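Subject: Re: [oldpapers] Attendance figures, Flosia v. Jumham
Date: 07/10/2020

> Does anyone have the morning paper for the Flosia-Jumham final?
> My copy of the evening edition gives the gate as 3,126, but the
> club program for the next season says 3,439. I'm listing the
> paper this week and would like to get it right.

I have the morning paper, two copies. The match report is on the back page, three columns, with the box at the bottom right. It prints 3,439 and says "including season tickets." I take the evening figure to be cash sales at the turnstiles, phoned in before the office had finished adding up. That would leave 313 season ticket holders, a fair number for Flosia in those years. 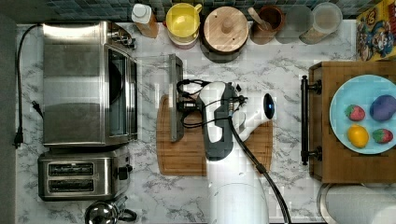 I would quote both numbers in the listing and say which paper each comes from. Buyers who collect Jumham items do check, and one of them sent a program back to me in May over a wrong substitute.

On condition – the evening edition was printed on poorer stock and most copies I have handled are brown along the fold. If yours is still pale there, say so. Mine has a tear at page 35 and a stamp from the Hindska reading room, and I still got a decent price for it.

You should also look at page 46 before you list. Some copies have the Bondarchuk Cup draw there, with the full list of first round ties. Others have a furniture ad in the same spot. The ones with the draw are harder to find and I would ask more for them. 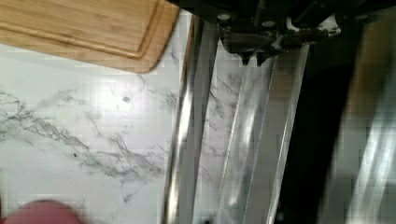
If yours has the ad, I may be interested myself, as I only have the other version. Let me know what you want for it, postage included. I can send a scan of the morning report to the list if people would like it – it is a large file, so I would rather not attach it here without asking.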